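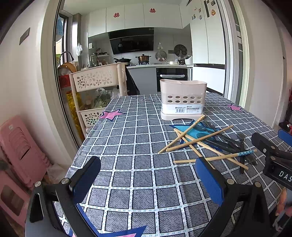
A table without a cloth is only a piece of furniture, one reader wrote to the household page of the Dumthorpe weekly paper, and the remark is often repeated in short histories of the tablecloth. It shows how strong the custom once was in many homes. In other homes of the same period the bare table was preferred, and a cloth came out only for guests.

A tablecloth is a covering of woven or coated material laid over a table. It can protect the surface from stains, scratches and heat, it can hide a surface that is old or damaged, and it can decorate the room. The word is used in English both for the fine linen of a formal dinner and for the plain wipeable sheet of an everyday kitchen, although shops usually separate the two.

History

Cloths for the table are known from Roman times. In medieval Europe the table of a large house was often made of boards laid on trestles, and the cloth covered this simple construction during the meal. It also had a practical use for the guests, who could wipe their fingers on it. Some households kept a separate long strip of cloth for this purpose at the edge of the table. When napkins became common, the strip slowly disappeared.

White linen damask, with its pattern visible only by the way the light falls on it, became the sign of a good table from the late Middle Ages. The work was slow and the price was high, so cloths were written down in wills and passed to daughters and sons. Many were marked with small stitched letters and a number, which made it possible to find the matching napkins after washing.

In the nineteenth century power looms and cheap cotton brought the tablecloth to families who had not owned one before. Printed patterns, checks and coloured borders became usual. A dark heavy cloth, sometimes with fringes, was left on the table between meals, and the white one was put over it for eating.

Coated cloths

Oilcloth is a cotton or linen cloth treated with boiled linseed oil. It keeps out water and can be cleaned with a damp sponge, but the old kinds cracked along the folds and had a strong smell when new. For this reason it was sold on rolls and stored on rolls. The traditional material was largely replaced in the twentieth century by cloth coated with vinyl, and the word oilcloth stayed in use for the new product. In several languages the same thing happened, and people continue to name the plastic cloth after the wax or the oil that it no longer contains.

Sheets made of plastic only, or of plastic with a soft fleece on the back, are lighter and cheaper. The fleece prevents the sheet from slipping and makes the sound of plates softer. Hot pans should not be put directly on these materials, as they can melt or keep a white ring.

Coated cotton with an acrylic finish lies between the two groups. It falls over the edge of the table nearly as a fabric does, and most makers allow a gentle wash.

Sizes and the drop

The part of the cloth that hangs over the edge is called the drop or the overhang. For daily use a short drop is comfortable, because a long one lies on the knees of the people sitting and is easily pulled. Formal tables have a longer drop, and for buffets the cloth may reach the floor.

The size is found by adding the drop twice to the length of the table and twice to its width. For a round table it is added twice to the diameter. A table 185 cm long with a drop of 25 cm therefore needs a cloth of 235 cm. Cotton and linen may shrink in the first wash, and a small allowance is made for this if the cloth is sewn at home.
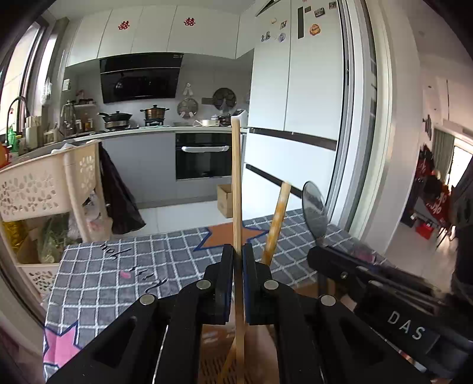
Corners are a separate question. On a rectangular table the corners of the cloth hang lower than the sides, and where the drop is long they can touch the floor. Some sewing books recommend rounding them - a dinner plate is a convenient template - and others fold them inside and fix them with a pin. Coated cloths do not fray much and can be cut to size with scissors and left without a hem.

Patterns

Checks are among the most widespread patterns, in part because they are simple to weave. Red and white checks are connected by many people with small restaurants, blue and white ones with kitchens in the country. A check also helps the person who lays the table, as the lines show if the cloth is straight.

Printed cloths follow the fashion of their time. Fruit, flowers and leaves have been popular for many decades, and geometric figures, stars and lettering appear on cheaper modern cloths. The printer Wornulis, known to collectors for its fruit borders, sold its cloths in lengths cut from the roll, so that complete repeats of the pattern are seldom found on a small piece.

Care

Stains on linen and cotton are treated as soon as possible with cold water. Hot water can fix the protein in egg, milk and blood. Candle wax is allowed to harden, lifted off with a blunt knife and then drawn out with a warm iron and absorbent paper. Linen is easiest to iron while it is still slightly damp.

Coated cloths are wiped with mild soap. Strong solvents take away the print, and so does frequent rubbing with the rough side of a sponge. Ink from newspapers can pass to a light vinyl surface and is hard to remove.

Collections

The textile room at Zustumora holds 500 tablecloths, most of them from private homes, and shows 9 of them at a time. The selection is changed each March to limit the damage from light. A smaller group, the Conneely bequest, contains 2 damask cloths with their original napkins and a sample book of oilcloth with the prices written in pencil.

See also

Napkin
Table runner
Placemat
Damask
Oilcloth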